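Praying the Hours at Home
Notes for the fourth evening, Stodport Parish Learning Circle
Prepared by Myfanwy Price

Before we begin

Welcome back, everyone, and a special welcome to those joining us in March for the first time. I know several of you were a bit nervous about tonight's topic, so let me say at the start that you don't need to own a breviary, you don't need to sing, and you certainly don't need to get up at four in the morning (though Yuk-lan Choi did it all through one Advent and still speaks of it fondly!).

Where the Hours come from

The habit of praying at set times of day is older than the church itself. Psalm 119 says, "Seven times a day I praise you," and the early Christians, who grew up with the psalms, carried that rhythm along with them. By the sixth century Saint Benedict had laid out a full pattern for his monks, with seven services in the daytime and one at night, and his Rule spreads all 150 psalms over a single week. When you feel you've fallen behind with two psalms a day, remember that he was writing for people who lived under one roof with a bell to call them!

The names you'll hear most often are Lauds, for morning prayer, Vespers, for evening prayer, and Compline, for the end of the day. Compline is where I'd start. It's short, it changes very little from night to night, and after a couple of weeks you'll find whole lines of it have settled in your memory without your trying.

A simple Compline for the household

1. Sit quietly for a minute or two. Look back over the day, the good parts as well as the parts you'd like to have again.

2. Say a short prayer of sorrow, in your own words or from the booklet.

3. Read one psalm aloud. Psalms 4, 91 and 134 are the old favorites. If there are two or more of you, take turns by verse, and leave a little breath in the middle of each one.

4. Say the Song of Simeon together (Luke 2:29-32). Children learn this one quickly, and they like being the ones to start it.

5. Close with the Our Father and a blessing. 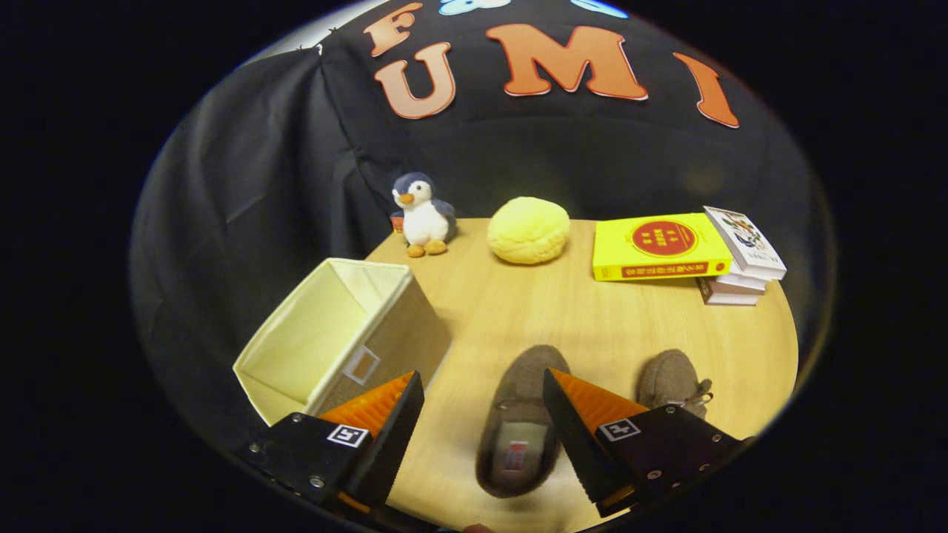 Questions to talk over in pairs

What time of day do you already pray, even without meaning to?

Fung-ping Sin asked last time whether it "counts" if you fall asleep halfway through. What would you tell her?

Which line of Psalm 91 would you want to hear last thing at night?

For next time

Try Compline on any three nights, and bring a line that stayed with you. Yen-ting Au has kindly offered to lead us in Vespers, so please come at 7 if you can.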